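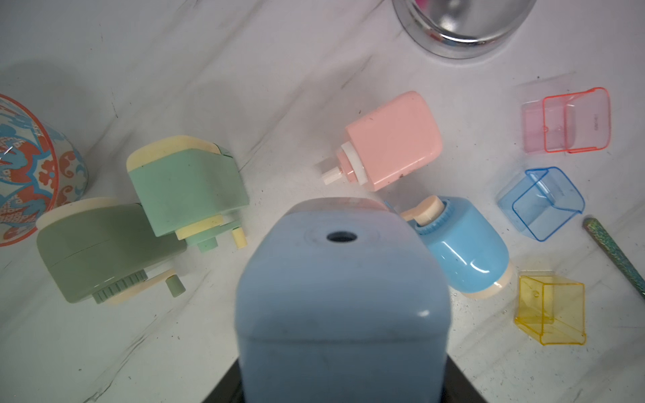 Open Day at the Serkstead Raptor and Owl Center

By Demetrio Urquijo

The Serkstead center opens its gates to the public once a year, and I drove up with Rowena Quiambao from our bird club to see it. The place takes in injured hawks, owls and falcons from three counties. Most of the year you can only hand a bird over at the front desk and leave. On open day they let you walk through nearly everything except the intensive care room.

We got there a little after nine and parked in the hay field across the road. Admission was by donation. A young woman at the gate gave us a map and told us the first flying demonstration was at ten, so we started with the outdoor aviaries.

The aviaries

There are 26 enclosures in two rows along a gravel path. The ones nearest the gate hold the permanent residents, birds that cannot be released. We saw a red-tailed hawk with a partly amputated wing, two barred owls that share a perch, and a female American kestrel that was raised by people and never learned to hunt. The kestrel called at everyone who walked by.

The second row is for birds on their way out, and those have slatted wooden fronts so the birds see as little of us as possible. You look through a narrow gap at one end. I got a decent view of a Cooper's hawk and a poor view of a great horned owl, mostly its back.

At the far end is the Vimine flight barn, the newest building. It is L-shaped, so a bird can be made to turn in the air before it lands. Staff watch how evenly the wings beat and how long the bird takes to get its breath back. A peregrine was in there that morning, a young bird with a healed fracture of the left wing. She made seven passes while we stood at the window and landed badly on one of them. They hope to release her in September.

The flying demonstration

Around 1000 people came over the course of the day, and it felt like most of them were on the grass at ten o'clock. Bring a folding chair if you go. A Harris's hawk named Badamico flew first, following the handler from post to post. Harris's hawks hunt in groups in the wild and take well to this kind of work. He went over the crowd very low and a few hats came off.

A barn owl flew second. The handler asked everyone to be quiet and flew the owl along the front row, about an arm's length from people's faces. I heard nothing at all. Rowena, who wears hearing aids, turned them all the way up and heard nothing either.

The peregrine on the program was scratched. It was already hot by then and they did not want to fly her - the right call, I think, though there was some grumbling behind us.

Indoors

The main building has a classroom, a food kitchen and a small display room. The kitchen was busier than I expected. Every bird is weighed each morning, and its food is weighed out to match. There was a chart on the wall with all the patients listed, 61 of them that day, with a weight next to each. The display room has skulls, spread wings and a tray of owl pellets you can pull apart with tweezers. I found most of a vole.
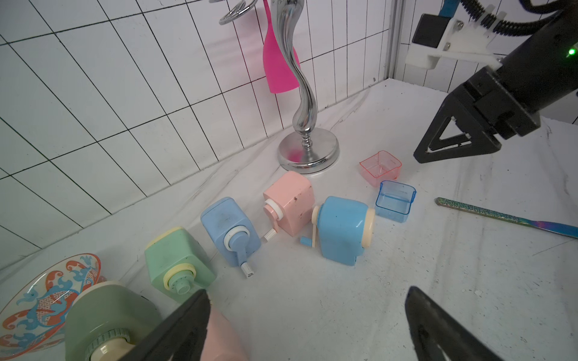

If you go

The center is at the end of Peñalver Road, and the last mile is unpaved. Wear closed shoes. Dogs are not allowed anywhere on the grounds, including in parked cars. Lunch was hot dogs and corn, cash only, and the line was long by noon. The aviaries are shaded but the demonstration field is not. Binoculars are no use in the first row of aviaries, but I was glad to have mine for the field, and for the two wild red-shouldered hawks that circled over the parking area while we were leaving.

Members who want to carpool next year can put their names down with Rowena at any meeting.

Recent Posts
Nest Boxes: What to Clean Out and When
Telling Cooper's from Sharp-shinned
Field Notes from the Marsh Walk
Found a Baby Owl? Read This First

Last updated August 6, 2018

Contact the editor | Copyright Serkstead Area Bird Club | Back to top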